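Ticket 473: downloadable pattern prints at the wrong size
Status: resolved
Product: Lareo pattern shop, craft downloads
Opened by: Fadime Polat
Opened: February 2022

Customer's message:
I bought the Sumard tote pattern, the one made from an old pillowcase and carrier bag handles. The test square on page 1 should be 2 inches and mine comes out smaller. I have tried it on two printers. I also can't open the second file, the one with the pocket pieces.

Attachments (4):

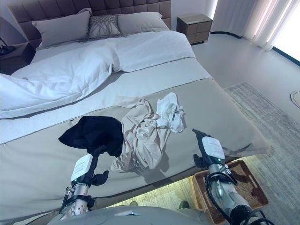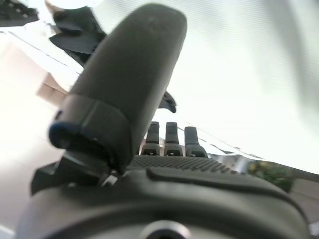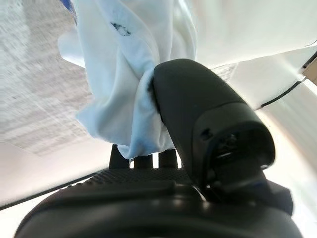
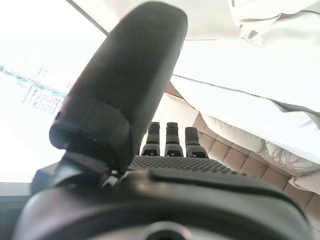 Attachments 1 to 4, all from the same place. Attachment 3: white cloth with a small dark mark near the top.

Support, first reply:
Thanks for the details. Please open the file in a PDF reader, not in the browser tab, and look for a setting called Scale or Page Sizing. It should say Actual Size or 100%. If it says Fit, the page shrinks. Print page 1 only and measure the square again. Which paper size are you using?

Customer:
A4. It was set to Fit. Changed it and the square is now right. The pocket file still won't open. It says the file is damaged.

Support:
Could you tell us the size of the pocket file as it shows in your downloads folder? It should be a little over 17 MB.

Customer:
It says 0 KB. I downloaded it again and got the same.

Support:
We get the same result with your link. Links stop working 30 days after purchase and yours had run out, so the shop was sending an empty file with no warning. We have passed that to Ekinci, who look after the download server. A new link is in your account under Orders. Please delete the old file first so the two don't get mixed up.

Customer:
New link works and both files open. One more question. The pocket page has a dashed line marked Clolow edge and the instructions don't mention it. Do I cut there?

Support:
No, that is the fold line for the Clolow version, which has a turned top. For the plain bag, cut on the solid line and ignore the dashed one. We will add a note to the instructions.

Customer:
Fine, thanks. Bag pieces are cut. You can close this.

Internal notes:
- Scale setting added to the download page, next to the paper size.
- Expired links should show a message. With Ekinci, still open.
- Pocket page note to go in the next revision of Sumard.
- No refund asked for.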